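Groceries

June
By Rajeshwari Warrier
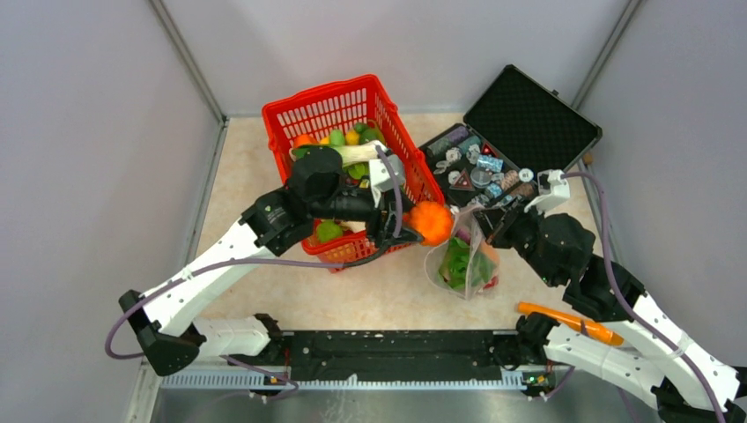
Vol. 16, p. 70

The leek was the thing he always forgot, so Nikola put it in the basket first. Then the onions fell out of the bin at Sisodar's and he had to help the boy pick them up, and by the time he got back to his basket the leek had ended up on top anyway.

He was shopping for Mrs. Khosravi on the fourth floor. She had written the list on the back of a gas bill. Lettuce, a green pepper, a leek, something orange. The last one was not a mistake. She wrote it every week and left it to him.

"What did she get last time?" the boy asked.

"Carrots."

"Was she happy?"

"She said they were carrots."

He paid with her twenty and put the change in his shirt pocket, apart from his own money. The store let him take the basket as far as the building as long as he brought it back by 5. He had brought it back late once, in the winter, and the owner had stood in the doorway the whole time with his coat on.

The elevator was out. On the second landing he set the basket down and moved the lettuce into a plastic bag of its own, so the leaves would not get crushed. His wife used to do that. She packed everything twice, once at the store and once on the stairs, and he used to wait for her with his hand on the rail – not very patiently.

Mrs. Khosravi had the door open before he knocked. Her black carrying case was on the kitchen floor, unzipped.

"You're going somewhere," he said.

"My sister's. In Sokenberg. The bus is at six."

"Then what's all this for?"

"She has nothing in the house. She has mustard." She bent over the basket and felt the pepper with her thumb. "Is it heavy?"

"Not very."

She took the vegetables out one at a time and fitted them into the case between her slippers and a folded towel. The leek was too long. She tried it both ways and then handed it to him.

"Make soup," she said.

"When are you back?"

She zipped the case and looked around the kitchen for her keys. They were on the hook. He gave her the change from his shirt pocket and she counted it and gave him back a quarter, as she always did.

He carried the case down for her. Then he went up again for the basket and the leek.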